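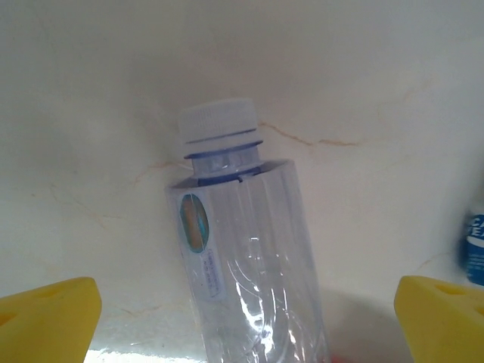
Diocese of Kindley publishes revised guidance for the reopening of churches

Kindley, June 16, 2020

The Diocese of Kindley has issued revised guidance to its parishes on the return of public worship. The document replaces the interim notes sent to clergy in the spring and applies to all churches, chapels and parish halls in the diocese.

Churches may open for private prayer once the parish risk assessment has been signed by the parish priest and lodged with the diocesan office. Public Masses will resume in July, subject to government regulations in force at the time. Attendance will be limited according to the floor area of each building. The cathedral, which seats 636, will admit up to 8 households at each weekday Mass during the first fortnight.

Congregational singing remains suspended. Holy Communion will be given under one kind only, in the hand and without spoken response. Holy water stoups are to stay empty. Worshippers should keep two metres apart when entering and leaving. The dispensation from the Sunday obligation continues until further notice.

Wendy Entwistle, Chancellor of the diocese, said: "Parishes differ in size, layout and staffing. The guidance sets minimum conditions. A parish that cannot meet them should remain closed and inform the diocesan office."

Funerals and baptisms are covered in a separate annex. Parishes in the Talavera deanery, where two churches share one priest, should agree a joint timetable before submitting their assessments.

Printed copies of the guidance, 3000 in total, are being sent to parishes. Enquiries should be addressed to Marilou Baluyot, Communications Office, Diocese of Kindley.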